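Drodwood 厨房用品保养与故障记录数据集 说明文件

版本 2，2023年5月

概述

Drodwood 是一份中文文本数据集，收录家庭厨房用品在日常使用中的保养做法、损坏情况和处理结果。条目由使用者填写，经人工整理后统一格式。数据集的用途是文本分类、信息抽取和检索实验，也可以直接当作资料查阅。

本文件说明数据从哪里来、有哪些字段、怎么清洗、哪些地方不可靠。使用前请至少读完“字段说明”和“已知问题”两节。

与第一版相比的变化

第一版只有锅具和刀具两类，第二版加入了砧板、沥水架、保鲜容器、小电器等类别，并把原来混在一起的“症状”和“原因”拆成两个字段。第一版的条目全部保留，但编号重新生成，旧编号写在 old_id 字段里。如果你的代码依赖旧编号，请先做一次映射。

第一版里“生锈”和“变色”共用一个标签，现在分开。凡是原文没有说清楚的，一律标为“表面异常（未定）”，没有根据猜测补标。

数据来源

条目有三个来源。

第一是 Irex 维修登记表。登记表原来是纸质的，由接待人员手写，后来逐张录入。录入时保留了原来的用词，错别字只在不影响理解时保留，影响理解的在 text_clean 字段中改正，text_raw 字段不动。

第二是 Panganiban 读者问答栏目。栏目收到的来信经过删节，只留下描述物品和问题的部分，寒暄、地址、落款都已删去。回信部分作为 advice 字段单独存放，不是每一条都有。

第三是 Menstead 小组自己写的使用记录。参与记录的家庭连续填写 12 个月，从十一月开始，到次年十月结束。每件物品每月填一次，没有变化也要填“无变化”，所以这一部分“无变化”的比例很高，训练分类模型时请注意样本不均衡。

文件结构

整个数据集解压后包含以下文件：

records.jsonl　主文件，一行一条
labels.csv　标签表，含中文名和简短定义
mapping_v1.csv　新旧编号对照
splits 目录　训练、验证、测试三个划分的编号列表
guide.txt　标注手册全文
README　即本文件

所有文本均为 UTF-8 编码，换行符为 LF。用电子表格软件直接打开 labels.csv 可能出现乱码，请在导入时手动选择编码。

字段说明

id：条目编号，字符串，前两位表示来源，不要转成整数，否则开头的零会丢失。
old_id：第一版编号，新条目为空。
category：物品类别，取值见 labels.csv。
material：主体材质。使用者没有写明时为“未知”。同一物品有多种材质时，以接触食物或餐具的部分为准。
text_raw：原文。
text_clean：整理后的文字。
symptom：出现的问题，可多选。
cause：填写人认为的原因，可多选，可为空。注意这是填写人的判断，未经检测。
action：采取的处理，例如清洗、打磨、更换零件、丢弃。
result：处理后的情况，分为“解决”“部分解决”“未解决”“未回访”。
advice：答复或建议，仅 Panganiban 来源可能有值。
month_index：使用的第几个月，仅 Menstead 来源有值，从 1 到 12。

标注过程

每条由 2 名标注者分别标注，标注时看不到对方的结果。两人一致则直接采用；不一致的由第三人决定，并在条目中记下 disputed 为 true。正式标注前，所有标注者先做同一组 100 条练习，做完后逐条讨论，讨论中形成的规则写进了标注手册。练习条目没有进入测试集。

争议最多的是 cause 字段。常见的情况是原文写“用久了就这样”，有人标为“正常磨损”，有人留空。手册最后的规定是：原文只提到时间而没有提到使用方式的，标为“正常磨损”；连时间也没有提到的，留空。

另一类争议出在类别上。炒锅配的蒸屉算锅具还是配件，咖啡壶算小电器还是容器，手册里都有规定，这里不重复。

清洗与去重

姓名、电话、住址用占位符替换。型号保留，购买店铺删去。完全相同的文本只留一条；同一件物品隔一段时间再次登记的，视为不同条目，用 item_group 字段相连。划分训练集和测试集时按 item_group 划分，同一件物品不会同时出现在两边。

长度不足 12 个字的原文没有收入，例如“坏了”“漏水请修”。

各类别简述

锅具：数量最多。问题集中在粘锅、涂层脱落、锅底变形和手柄松动。铸铁锅的条目里有大量关于开锅和养锅的描述，说法互相矛盾，均照原样保留。

刀具：以崩口、变钝、锈点为主。磨刀角度常以口语描述，如“放平一点”，没有换算成度数。

砧板：开裂、发霉、弯曲。木砧板的条目多与晾放方式有关，平放在台面上和竖放的都有记录。

沥水架：包括碗碟架、筷子筒和水槽上方的搁架。金属丝制成的架子，问题多出在焊点和表面涂层，其次是底部积水留下的水垢。填写人往往把涂层破损后露出的底材颜色写成“生锈”，标注时只有原文提到锈粉、锈水或擦不掉的红褐色才标为生锈。 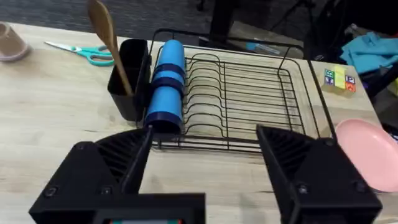

保鲜容器：盖子不严、密封圈发黄、留味。密封圈单独更换的情况标为“更换零件”，整个盖子更换的也按此处理。

小电器：只收外观和日常清洁方面的条目，涉及电路维修的已经剔除，标签体系也不适合描述这类故障。

已知问题

一、三个来源的文风差别明显。模型可能学到的是来源而非内容，建议分来源报告结果。

二、result 字段有不少“未回访”。Irex 的登记表只在取件时询问一次，之后再出问题不会反映在同一条里。Panganiban 的来信很少有后续，除非读者再次写信。

三、材质信息由使用者自报。“不锈钢”可能只是表面看上去像不锈钢，“铁”也常被用来泛指一切金属。需要准确材质的研究不适合使用这个字段。

四、方言用词没有统一。同一种器具在不同条目里可能有几种叫法，labels.csv 中列出了已发现的别名，但不全。

五、Menstead 部分的家庭多数住在潮湿地区，生锈和发霉偏多，不能用来估计一般家庭的损坏率。

不建议的用途

不要用本数据集判断某个品牌的质量。也不要把 advice 字段当作安全指导直接展示给用户，其中有些做法（如混用清洁剂）未经核实，已发现的标为 unsafe，但没有逐条排查。

维护与反馈

发现标签错误或未遮盖的个人信息，请附上条目编号和字段名提交。涉及个人信息的会在 24 小时内先行下架该条，再作修改。标签错误集中在下一版更正，更正记录写入 changes.txt，随下一版一起提供。

使用许可

仅限研究和教学。转载单条原文时请保留编号。引用时写明“Drodwood 厨房用品保养与故障记录数据集，版本 2”。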